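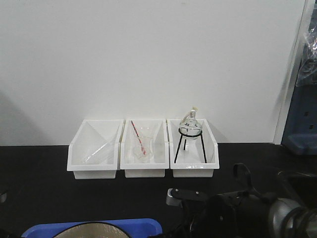

According to Hiếu Đặng, the old release could not be used for anything involving guest hosts, as a stand-in presenter and a permanent replacement were stored under the same code. Version 3 separates the two.

Brona: television presenter records

Brona is a table of who presented which programme, and when. It covers quiz shows, panel games and talk shows carried by two channels, Stekitby and Tornutska. Each row is one presenter on one programme for one unbroken run of episodes. A presenter who leaves and later returns has two rows.

Contents

presenters.csv: 89 presenters, one per row
runs.csv: 1,000 presenting runs
programmes.csv: titles, channel, genre, first and last series
codes.txt: the 7 role codes and their meanings

All files are UTF-8, comma separated, with a header row. Names keep their accents. Do not open the files in a spreadsheet and save them again without checking the encoding; Bạch is the usual casualty.
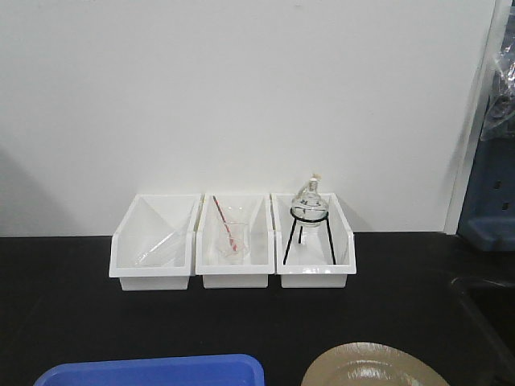

Role codes apply to the run and are never carried over to the presenter. Someone who hosts one quiz and sits as a team captain on another will have a different code in each row. Where the credits and the channel listing disagree, the credits are used and the column source_conflict is set to 1.

Dates

Start and end dates are dates of first broadcast. Repeats are ignored. Specials shown outside a series have the series field left blank. Runs still open when the table was frozen on February 10, 2024 have no end date.

Known problems

Tornutska listings for August are incomplete, and several summer talk shows have runs that end too early. Birth years are given only where the presenter has stated them in a broadcast interview. Pay, ratings and private life are not covered and requests to add them will be closed.

Corrections

Open an issue with the run_id, the column, the proposed value and the episode that supports it. Changes to codes.txt need a new major version.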